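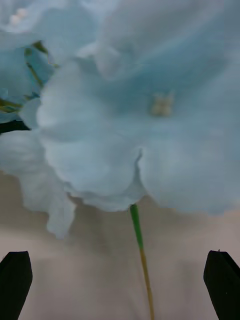
Wrist camera view, fingers open on both sides of the stem.

salamatu_annan
14 July 2020
I am comparing two wrist cameras for the Plukton gripper. With this one, the blue petals fill most of the view and they are blurred. Is the lens too near?

wisholm24
Yes, I would move it back 20 mm.

iduria
I disagree. The stem and both fingers are visible, and for grasping I need only these. Keep the mount and try another focus.

wisholm24
But the stamens are blurred also.

salamatu_annan
Thank you both. I will try the focus first.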